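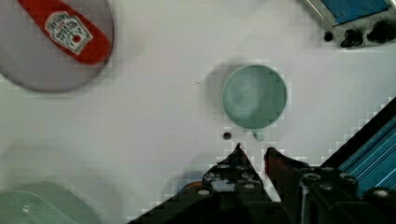
Progress report to the Vergara Fund
Tabletop manipulation bench, equipment and planning
Submitted by Florencia Ulloa, project lead
13 Aug 2022

1. Where we are

The first bench is set up and in daily use. The arm, the gripper and the wrist camera were all bought under the first equipment line and have been paid for in full. The kitchen task set is in place on the white table: cup, plate, bowl, colander, ketchup bottle, toy and food items, and a toaster oven. Trinidad Pereyra and Talha Naqvi share the operating time between them, mornings and afternoons, and Dardo Zapata handles maintenance and purchasing.

We recorded 735 task runs in the reporting period. The plan called for 2000 by the end of the grant, so we are behind the pace we wrote down in the proposal. Most of the shortfall comes from the first weeks, when the arm controller was back at the supplier and nothing could be recorded. The rate since then has been steady, and we think the total can still be met if the second arm is ordered this month.

2. Spending against budget

The arm and controller came in at the quoted price. The gripper came in under, as Skusmont gave us the education rate after Dardo asked for a revised quote. Shipping was higher than planned on both orders. We had budgeted it as one consolidated delivery and it arrived as three, each with its own handling charge.

Household items are a small line but they have used more staff time than expected. Each item has to be bought in multiples, so that a broken or worn one can be swapped for an identical one in the middle of a task series. The inventory now stands at 116 pieces, including spares. Dardo keeps the list and reorders from it. We would like to raise this line slightly next year and take the amount from travel, which is mostly unspent.

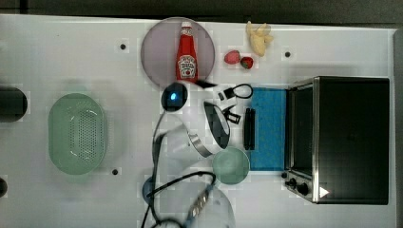 The toaster oven was a late addition. Oven tasks were in the proposal, but we had meant to start them in the second year with a mock-up door. Fidel Escobar argued for using a real appliance from the start, and the cost was low enough to cover from supplies. The same model has to be available for the second bench, so we are asking for a second unit now in case the line is discontinued.

3. Second bench

We received two quotes for the second arm.

Oltoven: same arm as bench one, same controller, same spare parts. Lead time is longer. No retraining for the operators.

Fiveck: lower purchase price and shorter lead time, but a different gripper mount and a different cable set. We would need adapters, and Talha expects the calibration work to take up most of the saving.

Our recommendation is Oltoven. The spare parts already on the shelf would serve both benches, and data from the two arms could be pooled without a conversion step. Fidel would have preferred Fiveck for the delivery date and asked that this be noted. The full quotes are attached.

4. Problems and changes

Cables. Replacement cables were not in the original budget. We now want to carry a full spare set per bench. Dardo has a price and it is included in the revised table.

Gripper fingers. These are a wear part and were listed as a one-time purchase, which was our mistake. We have moved them to consumables.

Floor space. The second table will go along the same wall as the first. Facilities has approved the location but has yet to confirm the extra power circuit.

5. Requests

We ask the fund to approve the following before the end of August:

- release of the second arm payment, to Oltoven
- transfer from travel to supplies, as shown in the revised table
- one additional toaster oven, same model
- a spare cable set for each bench

The next report will cover installation of the second bench and the first 4 weeks of recording with both arms. Questions about the quotes can go to Dardo Zapata, and anything about schedule to me.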